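Gallery: Pencil pouches and desk supplies

2022-05-25
Text by Obinna Nwachukwu, layout by Jinlong Hao

The Lirncombe gallery pages cover the small things people keep on and in their desks. Earlier pages dealt with drawer trays, cable ties and mug hooks. This one is given over to pouches and what goes into them: glue sticks, correction tape, sticky notes, erasers, clips and the odd ruler. Most of it costs very little, and most of it gets lost before it gets used up.

We asked readers in November to tell us what they carry in a pencil pouch. We had 389 replies. Pens came first, as expected. Correction tape was named more often than scissors, and sticky notes were named more often than erasers. A good number of readers said they own two pouches, one for home and one for work, and that the same items end up in the same one every time.

The entries are in no strict order. Some have a picture and some are notes only. Where a reader sent in a comment, it is included under the item it belongs to.

Pouches

Long flat pouches hold pens well and not much else. Anything thick makes a lump in the middle and the zipper starts to strain. Box-shaped pouches stand up on their own and take a glue stick without trouble. Round pouches with a zipper around the rim open like a lid, so you can see most of what is inside at once. They are good for short items. A standard pencil will not fit in a small one unless it has been sharpened down a fair way.

White fabric shows ink. Readers who like white pouches told us they wash them by hand with dish soap and let them dry open. One reader in Dumell lines hers with a cut piece of freezer bag and changes it when it gets marked.

Correction tape

Clear shells are useful. With a solid shell the first sign that the tape is finished is a bare roller going over the page. With a clear one you can check the spools before you leave the house. The tape winds from one spool to the other as it is used, and if it goes slack you can usually take up the loose part by turning a spool with the tip of a pencil.

Keep the tip away from grit. A pouch that also holds a sharpener will have shavings in it sooner or later, and they get under the tape.
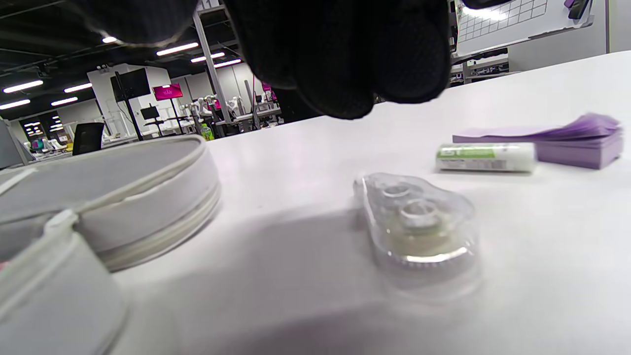 Round white zippered pouch, partly open, with a clear correction tape dispenser, a glue stick with a green label and a stack of purple sticky notes.

Glue sticks

A glue stick should be wound all the way down before the cap goes on. If it is left up, the cap shears the top off and the glue collects inside the cap, where it hardens. To clean out a cap, soak it in warm water and use a cotton swab.

Small sticks suit a pouch and large ones belong in a drawer. Readers who do a lot of scrapbooking said they refill a shelf box with large sticks and carry a small one for receipts and labels.

Sticky notes

The trouble with loose sticky notes in a pouch is the bottom edge. The pages fan out, the glue strip picks up lint, and the first few sheets have to be thrown away. A piece of stiff card cut to size and placed under the stack helps. So does a plain rubber band, as long as it is not pulled tight enough to bend the paper.

Pale colors such as lavender and yellow take pencil well. Dark purple and dark blue need a felt pen or a gel pen in white.

Erasers and clips

No picture for these. White block erasers should be kept in their paper sleeves, since bare ones can mark plastic if they sit against it for months. Binder clips are better closed over a scrap of card than left loose. Paper clips can go in a mint tin.

The Yang page on erasers, linked from the index, goes into more detail on the different types.

Labels

Several readers asked about putting a name on a pouch. A fabric label ironed inside the lid lasts well. Marker on the outside fades. For plastic items, a strip of clear tape over a paper label is enough, and it comes off cleanly if you warm it with a hair dryer first.

Index and corrections

This is page 13 of the desk series. The full index now lists 591 items, with the Fakley pages on staplers and hole punches added at the end. On the previous page we gave the wrong size for the cork tray in the second entry. It has been corrected.

Comments on pouches and their contents can be sent through the form on the index page. Please say which item you are writing about and whether we may print your town.

Next page: rulers and cutting mats.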